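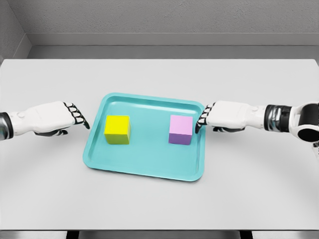 第三章 安装与首次校准

3.1 开始之前

恭喜您走到第三章。根据我们收到的来信，多数用户是在秤已经装好、读数却像股市行情一样跳动之后，才第一次翻到这一页。如果您正属于这种情况，请把秤关掉，从第1步重新来过，我们不会追问。

本章适用于 Nurkix 台式厨房秤的标准版和烘焙版。两个版本的区别在于烘焙版多一个“面团”按键，以及一张写着面粉吸水率的小卡片。卡片丢了不影响使用，只影响心情。

请确认盒内有以下物品：

秤体一台
可拆卸秤盘一只
七号电池三节（装在一个很难撕开的袋子里）
校准砝码一枚，1,000 克
水平垫脚四只
本手册

如有缺件，请先看看泡沫垫的背面。砝码喜欢藏在那里。

3.2 选择放置位置

1. 找一处平整、坚硬、不晃动的台面。铺了桌布的餐桌不算坚硬，洗衣机顶部在任何意义上都不算不晃动。
2. 避开空调出风口和抽油烟机正下方。气流压在秤盘上，秤会老老实实地把它算进您的面粉里。
3. 远离电磁炉和微波炉，至少隔开一个手臂的距离。手臂长短不作规定。
4. 台面若有水或油，请擦干。

注意：请勿把秤放在冰箱顶上。总有人觉得那里是空着的好地方，直到冰箱压缩机启动。

3.3 安装电池与垫脚

1. 将秤体翻面，放在一块软布上。
2. 沿箭头方向推开电池盖。箭头是浅灰色的，印在浅灰色的外壳上，设计部门对此感到满意。
3. 按仓内标示的正负极装入三节电池。请勿新旧混用，也请勿把遥控器里那两节“应该还有电”的电池凑进来。
4. 扣回电池盖，听到“咔”的一声为止。如果听到的是“啪”，请联系售后购买新盖。
5. 撕去垫脚背面的保护纸，贴入四角的圆形凹槽，每只按住数秒。
6. 将秤体翻回正面，轻压四角。若有一角下沉，旋转该角垫脚，直至四角都不动。

小心：垫脚的胶贴上就不太愿意下来。贴歪一次可以补救，贴歪第二次，您就拥有了一台有个性的秤。

3.4 安放秤盘

1. 将秤盘底部的凹口对准秤体中央的凸台，垂直放下。
2. 轻轻左右转动，确认秤盘没有压住显示屏边框。
3. 不要用力下压。传感器的量程是给食材准备的，不包括决心。

秤盘可以用温水和中性清洁剂手洗。秤体不可以水洗，不可以冲洗，也不可以“就稍微冲一下”。洗碗机的用户来信我们已经收到很多，内容大同小异。

3.5 首次校准

校准需要一点耐心。整个过程中，请不要倚靠台面，也请劝说家中的猫暂时离开。

1. 长按“开关”键，直到屏幕亮起。
2. 静置 90 秒，让传感器适应室温。如果秤刚从寒冷的快递车上下来，请改为静置一顿饭的时间。
3. 同时按住“单位”键和“归零”键，屏幕显示 CAL 后松手。
4. 待 CAL 停止闪烁，将砝码放在秤盘正中。请放，不要扔。
5. 等待屏幕显示 PASS，取下砝码。
6. 屏幕归零后，校准完成。

若屏幕显示 FAIL，请检查：秤盘是否放正；台面是否水平；砝码是否为随机附带的那一枚。一袋标称一公斤的白糖不能替代砝码。糖厂有糖厂的标准，我们有我们的。

注意：烘焙版在显示 PASS 后会鸣叫一声。这一声无法关闭。负责固件的 Mirsad Gashi 认为用户需要鼓励。

3.6 去皮功能

去皮的意思是让秤假装容器不存在。

1. 将空碗放在秤盘上，等读数稳定。
2. 短按“归零”键，屏幕显示 0。
3. 加入食材，读数即为食材净重。
4. 如需继续加入下一种食材，再次短按“归零”键。

取下碗后屏幕会显示负数，属正常现象。Stesurcombe 客服中心的 Zinhle Cele 请我们把这句话再写一遍：取下碗后屏幕会显示负数，属正常现象。

小心：去皮重量计入总量程。碗越重，留给面粉的余地越小。铸铁锅请自行斟酌。

3.7 自动关机

连续三分钟无操作，秤会自动关机，去皮数据随之清空。这项设定经常与揉面、接电话和寻找酵母的时间重合。如需延长：

1. 开机状态下长按“单位”键，屏幕显示 OFF 3。
2. 短按“归零”键，切换为 OFF 10。
3. 再次长按“单位”键保存。

更换电池后，设置会恢复为三分钟。我们知道。

3.8 常见情况

读数缓慢漂移：台面不平，或附近有气流。请回到 3.2。

屏幕显示 Lo：电池电量不足。三节请一起更换。

屏幕显示 Err：超出量程。请立即取下秤盘上的物品，不论它是什么。

屏幕显示 68，秤盘上空无一物：早期批次的已知问题，重新校准即可消除。至于为什么偏偏是这个数字，工程部门仍有两种意见。

按键无反应：请确认屏幕保护膜已经撕掉。是的，那是一层膜。

同一份面粉称两次，结果相差一克：这是显示精度范围内的正常误差，面包不会察觉。

3.9 重新校准的时机

搬动位置之后、更换电池之后，或者蛋糕连续塌陷而您确信不是自己的问题时，请重新执行 3.5。砝码请放回原装小袋，不要用手长期把玩，也不要当镇纸。

本章修订于2024年7月，中文稿由 Prapai Bunnag 校对。旧版手册中 3.5 第3步写作“同时按住三个键”，请以本版为准；已经练会那个手势的用户，我们深表歉意。

电池更换与长期存放见第四章。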